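Journée portes ouvertes chez Grellix
Par Nevzat Akyol – juin

Imprimer | Envoyer par e-mail

1/ Portes ouvertes chez Grellix, atelier manipulation. Je poste mes notes au fil de l'eau, sans mise en forme. Arrivée à 9 h, badge, café, salle du fond.

2/ Sigita Koppel présente la cellule : un bras, une pince à deux doigts, une table blanche percée, de la dînette. La tâche est annoncée à la voix, l'opérateur n'intervient qu'en cas d'arrêt.

3/ La couche de planification s'appelle Bulow. Elle découpe la consigne en sous-tâches et les passe à Mumen, qui gère la saisie. Les deux tournent en local, sur une machine sous la table voisine.

4/ Politique entraînée sur 181 démonstrations téléopérées. C'est peu. Koppel le dit elle-même et précise que la vaisselle a été replacée à la main entre chaque essai.

5/ Vues de la table, puis vues du poignet : 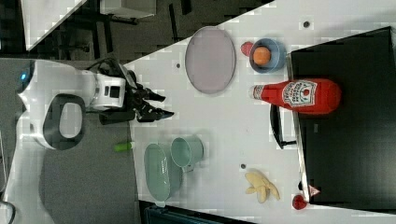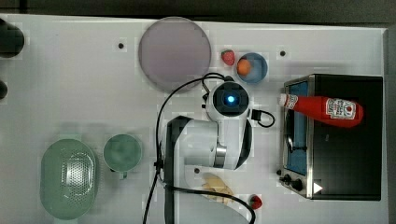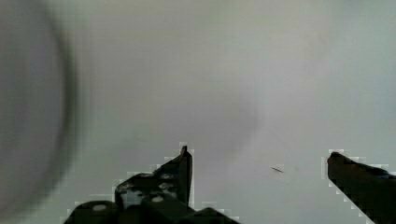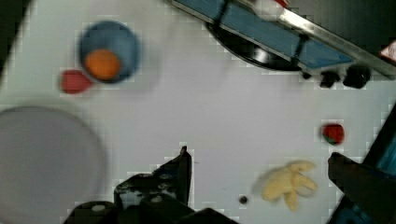
6/ Question de Volkan Oral sur la latence. Réponse : boucle de commande à 20 Hz, inférence par blocs, donc le bras exécute toujours une séquence déjà calculée quand la suivante arrive. D'où de petits à-coups aux raccords, audibles si on se tient près du bras.

7/ Je demande ce qui se passe quand un objet bouge pendant l'approche. Mumen termine son bloc avant de corriger. Pour de la dînette, aucun souci. Pour du convoyage, il faudra raccourcir les blocs et accepter un mouvement moins lisse.

8/ Étalonnage de la caméra de poignet : refait à chaque changement de doigts, roughly une demi-heure selon Patricio Manzano. Les doigts sont imprimés sur place. Pas de capteur d'effort, la fermeture est estimée par le courant moteur.

9/ Point faible admis : les objets plats. Une assiette posée à plat offre peu de prise à une pince parallèle. Ils testent 2 stratégies, prise par le bord ou poussée jusqu'au bord de table. Aucun chiffre communiqué.

10/ Pas de taux de réussite global non plus. Dilruba Chowdhury renvoie à un rapport interne à paraître « après l'été ». Je relancerai.

11/ Code de Bulow ouvert, poids non diffusés. Format des données documenté, ce qui suffirait pour rejouer les démos sur notre bras, à la cinématique près.

12/ Prochain créneau de visite à 14 h, inscription à l'accueil. Prévoir des chaussures fermées.

Contact | © Tous droits réservés | Haut de page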